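Gripper slips on cue during teaching, two-arm student project

Rutar_bench
Posted Tuesday, 3 replies, 3188 views

Our club entry is a pair of arms playing on a miniature billiard table. The larger arm holds the cue and strokes it. Teaching is done by hand: one of us supports the back end of the cue while the arm records waypoints. On playback the cue turns in the gripper and the tip lands off to the left. Grip force is set to 40 per cent. At 80 per cent the rotation is smaller but the shaft shows marks. Is this a force problem or a geometry problem?

Setup during a teaching run, with a hand on the back of the cue and the cables crossing the table:
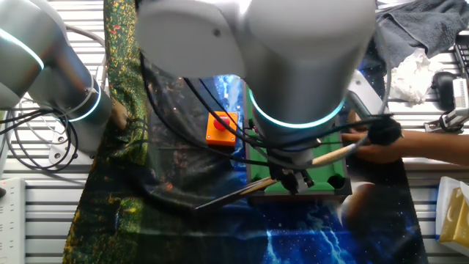

Replies

Pruvost
Geometry, mostly. A round shaft between two gripper fingers has only two lines of contact, so anything that pulls on the back end will twist it. Print a pair of V-groove fingertips and line them with thin rubber. Go back to 40 per cent once they are fitted.

Check the cables as well. That bundle runs across the table to the back of the cue, so its drag changes with every stroke. Tie it to the forearm and leave a slack loop long enough for full travel.

Also, you are recording with a hand carrying part of the weight. On playback that support is missing and the tip will sit at a different height. Record the last two waypoints with the cue unsupported.

ondis_lab
Just turn the force up. Ours runs at 80 and it's fine.

Cetar
Agree with Pruvost on the fingertips, disagree on recording unsupported as a first step. Enter the cue as a tool payload, with its centre of mass, before you teach anything. We had the same leftward error last December and most of it was a payload left at zero.

After that, cut stroke speed to 35 per cent and run ten strokes without a ball. Put a strip of tape along the top of the shaft where it meets the fingers. If the tape stays put and the tip still wanders, look at the table. Ours was creeping on its mat, and we ended up clamping it to the bench.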